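Kullel Workshop Notes: Laundry and Shop Cloths

Can a machine do this chore yet? Partly. Sorting and carrying are close. Folding is slow, and picking one cloth out of a heap is still the step that fails most often.

Before you automate anything

Separate by weight first. A terry towel and a thin polishing cloth need different grip force, and a setting that holds one will drop or bunch the other.

Keep the pile low. In our August trials at Deltstead, 354 single picks were logged from a flat table. Heaps more than 6 inches high gave double picks far more often than a spread layer did.

Use a plain, matte work surface. Glare confuses depth sensing. Tamás Pálfi covers his bench with gray vinyl and reports fewer missed edges.

Fold by hand for now. The machine took 14 minutes for a stack a person folds in two. Oily rags stay out of the trial entirely — they go in a lidded metal can, by hand.

Fingers or suction

Suction works on boxes and sheet goods. Cloth leaks air, so fingers are the better choice. A thumb set opposite three fingers can pinch a ridge of fabric, provided there is a ridge to pinch. Push the cloth up into a loose crumple before the pick.

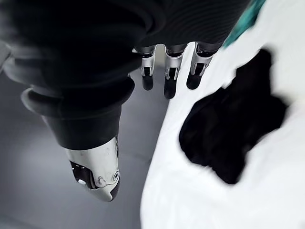

Page last changed: August, by W. Jakubowski

Start with the thumb and fingers open and the fingertips pointing down, to one side of the white cloth. Close slowly. If the tips slide off, lower the hand a little and try again before raising the force.

Wipe the fingertips every 200 picks. Lint builds up in the joints.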